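Forums > Home Automation > Robots & Arms > Buying Advice

Zenine home arm: anyone got it doing windows and curtains?

slangat_80
Thinking of going in on the Zenine two-finger kit (arm, rolling base, head and wrist cameras) and I'd love to hear from people who've lived with one. My mum's got crook shoulders and her windows are the awkward sort with stays along the bottom and heavy drapes on hooks. The sales page says it handles "everyday openings", whatever that means! Anyone?

mabula_i
We've had ours 5 months, up on the ninth floor at Evville — well, my brother-in-law's place, but I'm the one who set it up so I'm claiming it. Windows are the thing we use it for most. You show it the handle a few times through the app, it saves a routine, and off it goes at 26 per cent speed (I wouldn't go faster near glass, but that's me). Curtains are fiddlier. Slubby fabric with deep folds confuses it and it'll grab the tieback holder if you don't mark that as a no-go. This is the sort of spot I'm talking about:

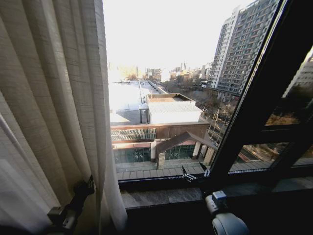
Pane open on its stays, curtain to the left, gripper down by the sill.

The stays are what you want to watch. If yours have the little sliding arm, teach the routine with the pane already cracked open a bit and let it learn the slide before you worry about the handle.

wekesa.m
Gotta disagree with Idrisa on this one, sorry mate. I had the same kit on loan through Zelwood and sent it back. Lovely build, no complaints there, but I spent more evenings re-teaching the thing than I ever spent opening windows. Every time the light changed it lost its marks. For the money I'd put in a motorised track for the drapes and a chain winder for the window and be done with it. Two boring gadgets, both of which work when you press the button.

mabula_i
What firmware were you on, but? The January update sorted most of the light business for me. I used to have dramas late in the day, when the sun's low and everything across the way goes orange — the red-brick towers opposite our place light up like a heater and the wrist camera would wind its exposure right down.

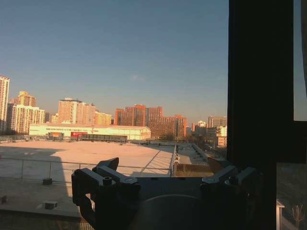

So what I did was lock the exposure for the last step of the routine, only the last step, and leave it on auto for the rest. It's under Motion, then Camera, then the tiny arrow that looks like decoration. I haven't had to re-teach the handle since. Curtains yes, twice, but I'd moved the tieback so I'll wear that one.

wekesa.m
Older firmware than that, I'd say. Fair enough. I still reckon it's a lot of menu diving for somebody's mum.

ManSik
Question for either of you — how does the gripper go on a stiff handle? The fingers are angled at the tips and I've always worried they'd slip off. I've got the smaller Mabula arm (no relation to Idrisa, I've asked) and it gives up on anything with a bit of resistance.

mabula_i
Fine on ours, though ours isn't very stiff. I stuck rubber pads on the tips, 9 dollars for a sheet and I've still got most of it. Grip force is at 80 on the slider, which sounds high but the handle's metal so who cares. Drop it right back for the fabric or you'll crease it something awful, my sister was NOT pleased.

slangat_80
This is gold, thank you both. Wekesa, I hear you on the motorised track, I might do that for the drapes either way and try the arm just for the window. Does anyone know if Zelwood still does the loan deal? Their page only shows purchase now.

wekesa.m
They do, you have to ring and ask. Bakari at the counter set mine up. Get the rolling base with the locking wheels, the other one creeps backwards when the arm pushes.

mabula_i
Seconding the locking wheels. If you do get it, post your stay type and I'll send you my routine file, you'd only need to re-mark the handle.

We use cookies to keep you logged in and remember your forum settings. Accept | Manage

Contact us | Copyright Home Automation Forums | Back to top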